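Speaker notes: Why Your Junk Drawer Is Smarter Than Your Filing System

Slot is right after lunch. Talk slowly for the first two minutes while people find seats and finish their cookies. Title slide stays up until the doors close.

Opening. Ask for hands: who has a drawer at home with batteries in it that may or may not work? Wait. It will be everyone. Then ask who can find their car title in under a minute. It will be one person, in the front, and they will be smug. Let them have it.

Say: I spent eleven years as a records manager, the last six of them at Garau, a company that made industrial door hardware and kept a copy of every thought it ever had. I was hired to make things findable. I want to talk about how badly that went, and what I stole from my kitchen to fix it.

Next slide.
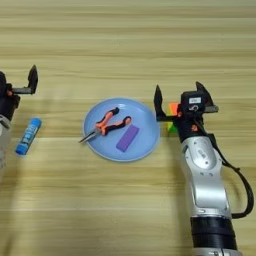
Reading time for this handout: 6 min (1442 words with the appendix)

Story one, the Garau tree. When I got there the shared drive had 2512 folders. I know the number because I put it in a report, and the report went into a folder. The folders were nested up to fourteen deep. There was one called Misc, and inside it one called Misc Old, and inside that one called Current. (Pause. Current always gets the laugh. If it doesn't, skip the printer joke later.)

The current stuff was really in there, by the way. People had worked out that the official tree was a place where documents went to be forgotten, and they had set up camp where they could see each other's work.

My first move was the professional one. I built a better tree. It had a naming standard, and the naming standard had a manual, and I am sorry to say the manual had version numbers. I gave a training session with sandwiches. Attendance was excellent until the sandwiches ran out. Four months later Misc had doubled in size and someone had added a folder called DO NOT USE NEW SYSTEM.

Don't rush this part. People in this room have all written that manual. Give them a moment to think about it.

Story two, the drawer. I was home with a cold, looking for tape. I opened the drawer, moved two takeout menus, and there it was. Four seconds, maybe. Then I went looking for an insurance letter in my very handsome labeled file box, and it took most of the afternoon, because I had filed it under H. I still don't know what H was. House? Health? Hail?

So why does the drawer work? My take:

It's small. You can look at all of it. A drawer that holds everything in one layer never needs an index, and once it gets to three layers you throw something out or you buy a second drawer and begin your decline.

It sorts itself by use. Whatever you touched last is on top, near the front. The fondue forks have worked their way to the back by a kind of geology.

It asks nothing of you on the way in. You drop the thing and shut the drawer. Compare this with my naming standard, which wanted department, year, project code, status and initials from a person who only came in to save a spreadsheet and go home.

Slide with the two curves, effort in against effort out. I drew it by hand and it shows. Don't explain the axes unless somebody asks. Drink water here. 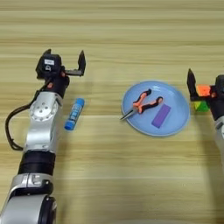 Back to work, then. After the cold I went to Burneck, our smallest site, because if I was going to break something I wanted it to be far from my boss. Burneck had one office, one printer and a staff who were already ignoring me. (Printer joke goes here, if earned: it was the only thing in the building that jammed on schedule.)

We did three things. I'll go through them fast, they're all in the handout.

First, one flat space per team, capped at 500 files. When it filled up, the oldest untouched files slid off into an archive nobody had to name or sort. There was a lot of grief about the cap. Someone in purchasing told me 500 was barbaric. I checked a month later and purchasing was using 212 of them – mostly lunch orders.

Second, default view by last opened. No alphabetical. Alphabetical order is wonderful if you remember what you called it, and if you remember what you called it you can just search.

Third, no required fields. This one hurt. I had spent years of my life on required fields. What I had to admit was that the data in them was garbage, since people facing a required field will type anything that makes it go away. We had more than 700 documents whose project code was "asdf". It was our most successful project.

Fair warning for the skeptics, and say this before they do: the drawer is a terrible place for anything with a legal life. Contracts, safety certificates, payroll. Those want a proper cabinet with a lock and a grumpy person in charge of it. I was that person at Pelkonen for a while and I enjoyed it enormously. The mistake is running the whole building by the rules of the cabinet. Most of what people make in a week is tape and takeout menus.

Also admit that archive search at Burneck was poor for the first year. We used a tool called Gudel, which we had written ourselves over one January, and it could find any document as long as you knew the exact title, the file type and, I suspect, the mood of the server. It got better. I would buy something next time.

If running long, cut the email section entirely. If running short, do the email section, but leave out the thing about my inbox count, which made people worried for me last time.

Email section: folders in email are the Garau tree with worse lighting. Sort by date, use search, unsubscribe from the webinar people. Moving on.

Homework slide. Ask them to pick one shared folder this week. Not the big one! Pick something small that annoys four or five people. Flatten it, sort it by last opened, and leave it alone for a month. Do not send an announcement. An announcement turns it into a system, and then somebody will want a manual.

Questions. Likely ones: what about tags (fine, if a machine does it), what about auditors (see cabinet), what about my boss who loves folders (give your boss a folder). If someone asks what I do with paper, tell the truth about the garage.

Handouts are on the chair by the left door. Remember to pick up the clicker, it belongs to the hotel.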